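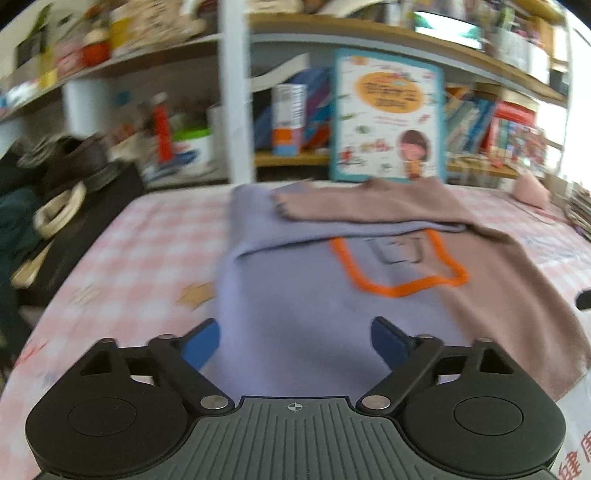 Swapping clothes in Puvivcombe

The woman who started the Stinero clothes swap asked me not to use her name, as half the village already stops her in the bakery to talk about jumpers. She will happily talk about them for an hour, though, and I loved every minute!

"We had 21 people the first time, in June, and I'd made cake for six," she says. "This summer we passed 1,694 garments. I keep a notebook."

Her rule is simple: bring up to four things, take up to four home. Knitwear goes fastest — "even in a heatwave, people are planning for winter" — and jeans hang about.
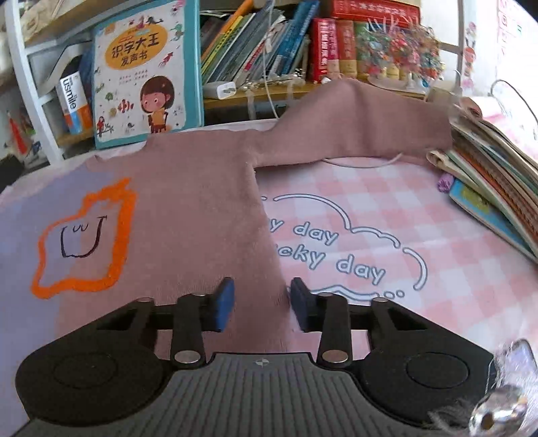

KNITS AND CARE

I asked how she looks after a good sweater. "Dry it flat. Never, ever a hanger! And wash it less, just air it by a window."

She mends too, mostly elbows, and has taught her neighbours in Fikre to darn. "They were hopeless and now they're better than me."

The next swap is in the hall on Gimness Lane, 2018-08-25, doors at ten. Bring your own bag.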